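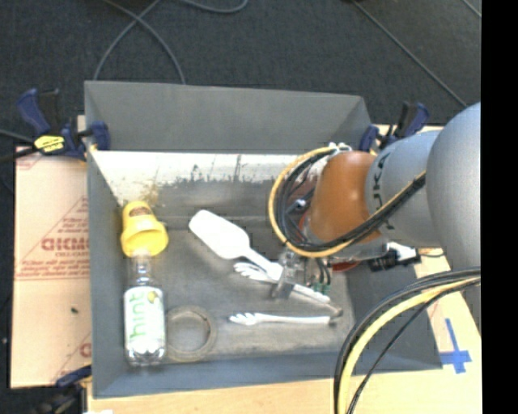 The Case Against the Catch-All Bin
A big gray tub is supposed to end household clutter. I gave it a September to prove it.

The pitch for the catch-all bin goes like this. You buy one large tub, you set it somewhere central, and everything without a home goes in. Sort it later. The people who sell tubs are very fond of the word "later."

I have been hearing versions of this advice for as long as I've written about houses, and I've never believed it. So when my editor forwarded me a press kit from Sestik, a storage company that would like us all to own a "landing zone," I asked to be let loose on the idea for a month. Sestik's brochure promises to save the average family 200 hours a year. It doesn't say doing what, or which family.

My objection is easy to see in a bin with only a few things in it. Three white kitchen utensils. A clear bottle with a hint label. A yellow cup on its side against the wall, and a ring that looks like a roll of tape, so close in color to the gray floor that you could look straight at it and go buy another one. What do these things have in common? They were put in the same bin. It's the only answer I've got, and it isn't a category.

Start with the utensils, which are the strongest argument for the other side. Long, awkward things don't fit well in drawers. They jam under the lip and you end up poking at them with a butter knife. A wide tub does take them lying down. Fine. But it takes them lying down across each other, with the handles running the same way and one handle ending on top of the next utensil, and you have to lift one to get at the other. A tall crock by the stove does the job better and takes up the space of a coffee can.

The bottle is a different problem. A drink bottle in a storage bin is a decision somebody didn't make. It goes in the fridge, or in the recycling, or in the bag you're taking to work. I started counting these stalled decisions in my own tub after the first week and found 7 of them, including a phone charger for a phone I no longer own and a birthday card I still haven't mailed.

Then there's the tape, or whatever your household's tape is. Small flat things lose in a big bin every time. They go to the floor and stay there. The Jirex catalog, which I keep around mostly for arguing with, sells a set of clip-on trays meant to fix this, so that you can buy a container for the inside of your container. Add enough trays and you have built a drawer, at a higher price, that doesn't close.

I'll give the tub its due on two points. It is fast. At nine at night, with company's dishes still in the sink, sweeping the counter into one place feels wonderful, and I did it more often than I planned to. And it wipes down easily, scratches and all. A scuffed tub bothers me a lot less than a scuffed dresser would. For a garage, or a move, or one afternoon of clearing out a kitchen, I'd use one again.

As furniture, though, I don't buy it. I read the care sheet that came with the Zerville model I was using, and it recommends emptying the bin fully every evening. If I were a person who emptied things fully every evening, I wouldn't have been shopping for a bin.

A reader who fell hard for the method wrote to tell me she had put 2,000 items through hers since spring. I believe her. I'd just like to know how many of them went through twice.

My own tub lasted until the last week of the month. The spatulas went to the crock, the tape to a hook inside the pantry door. I kept the tub for potting soil.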